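Holleo pauses computer refit cells after gripper fault

SKUVCOMBE, May - Holleo has stopped 8 of its automated refit cells at the Skuvcombe works after a gripper did not release a part when it was commanded to. No person was injured. The fault came on Friday, after 3,357 cycles without an error.

The cells place processors and hard drives for used desktop computers. 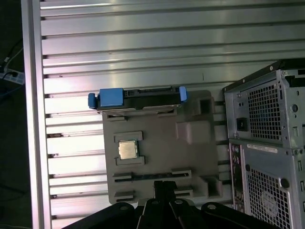
Enriquez asked whether machines that were already delivered must be returned. Holleo answers that they must not - all 779 were inspected again by hand and are safe to use.

The cause was a wrong force limit in the Pluvia control software. Until the correction is tested, no cell will work inside an open case at full speed.
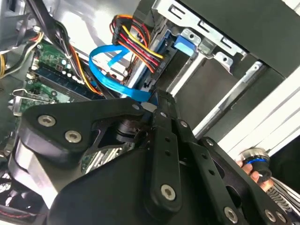

One customer wrote that a pause of this kind should have come sooner, already at 2,000 cycles, when the service was due. Holleo accepts this remark and will make the service interval shorter.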